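Skonow Handling Set: data card and recording rules

Version 3
Maintainer: Christos Dimitriou
Last revised: 1/7/24

Summary

Skonow is a set of teleoperated and scripted episodes of two grippers handling small packaged goods. It holds 175 episodes. Each has a wrist stream, a head stream, joint positions and gripper width. This card covers what the streams contain, the rules that operators work to and the checks an episode must pass before release.

The rules were first written for the Grivedix set and have been tightened twice. Where the two cards disagree, this one applies.

Layout

episodes/ – one folder per episode, numbered
rules/ – the operator sheet, plain text
checks/ – scripts and the log of rejected episodes
CHANGES – edits since version 2

Grip rules for rigid items

Small cylinders and other upright items are held between the jaw tips, with the long axis in line with the fingers. The item should sit centred between the jaws and must not lean. Closing force is set to the lowest value that holds the item still during a slow lift. Operators do not raise it in the middle of an episode; if the item slips, the episode is closed and marked "slip".

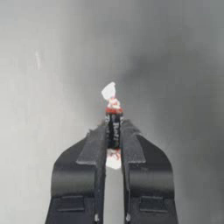 Print on an item may be partly covered by the jaws or too blurred to read. Labels are therefore taken from the item list and never from the wrist stream. Annotators who cannot match an item to the list enter "unknown" and leave the text field blank. Guessed words were a common fault in version 1, and the Nnaji label tool now refuses free text in that field.

Grip rules for bags and other soft items

1. Hold a zipper bag by the edge or by the end of the seal. Do not close the fingers on the contents.
2. One gripper holds while the other approaches. The approaching gripper stays open until the operator has confirmed the hold.
3. Keep both grippers in the head view for the whole approach. If either leaves it for more than 3 seconds, mark the episode "partial".
4. Do not pull against a closed seal with both arms at full speed. The limit for two-arm contact is 49 mm/s, set in the Trovari controller profile.
5. Leave clear surface on the near side of the work area, so that a dropped item stays within view.
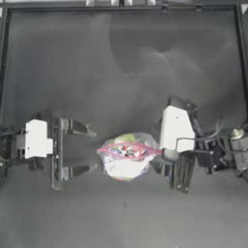 Release checks

An episode is released when all of the following hold:

– the streams start and end together, with a drift of up to 100 ms
– gripper width is logged at every step
– the outcome field is filled in by someone other than the operator
– the profile name matches the one in the session log

Rejected episodes are kept in the log with a reason code. They are not renumbered, so gaps in the folder names are normal.

Known limits

Shading on the backgrounds is uneven and has not been corrected. Clear plastic produces highlights which upset the depth estimate; no depth stream is supplied. Force values are commanded, not measured.

Changes since version 2

Rule 2 for soft items added in May. Reason codes merged. Reports of wrong labels should give the episode number and the stream, and go to the maintainer.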